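Fabric backdrop for the stall keeps sagging, help
Started by tadpole_jen, Friday, August 30, 2024

tadpole_jen
Doing a craft table in a village hall, want a black cloth behind with the stall name on it in big cut out letters. Tried it at home last night and it sags in the middle and the letters go wonky. Cloth is 167 cm wide, poly something, off the Jornow remnants page. Can't drill the hall wall obviously. Can't iron it much either, it goes shiny. What do people use??

mossop
Clips. Lots, small ones, closer together than you think. Big clips far apart = sag every time.

kettleon
Disagree, get a pole and sew a sleeve. Clips look messy. Mine's a Tadell curtain pole, been up and down in 37 halls and still straight.

mossop
Not everyone sews kettle 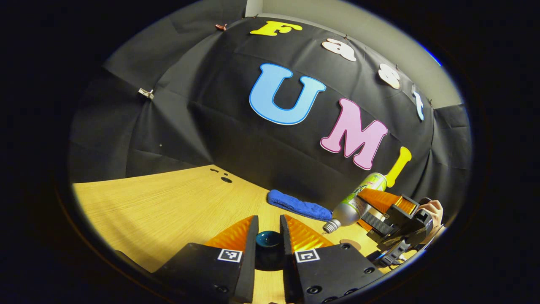
mossop
Letters first, then the cloth. Lay it flat on the floor, stick them on, stand back, THEN hang. And use two sizes if you've got two words. Look how UMI reads bigger than Fast on that black one, and the letters with a darker outline hold up nicely, the blue U and the pink M. Little dark clips along the top as well, you hardly notice them. The coppery one by the F you do notice. So buy black.

kettleon
I noticed the creases. And the I is leaning over. Sleeve and a pole, I'm telling you

mossop
Creases yes ok. Steam it from the back, dont iron. Leaning I is fine on a craft stall, looks friendly

Fotini Tsoukalas
Shop display person here, did windows for Cirent for years. Both of you half right. Pole for the weight, clips for the sides. Gather the extra at the two ends so it looks meant, keep the bit behind the letters as flat as you can. For letters, pale or bright on black every time, yellow best. Red dies under hall lights.

tadpole_jen
Oh that's useful ta. What about sticking them on? Double sided tape fell off in June, was picking letters up all afternoon

Fotini Tsoukalas
Sticky hook dots if the cloth is fluffy enough. If its smooth, safety pin through from behind with a blob of glue on the letter. Ugly but holds.

kettleon
Kazmi do a pack of 64 dots, pricey but they last

mossop
Pricey is right. Pins

tadpole_jen
Going pins and small black clips, and I'll borrow a pole off my sister. Yellow card allready cut. Will report back after teh fair

kettleon
Told you, pole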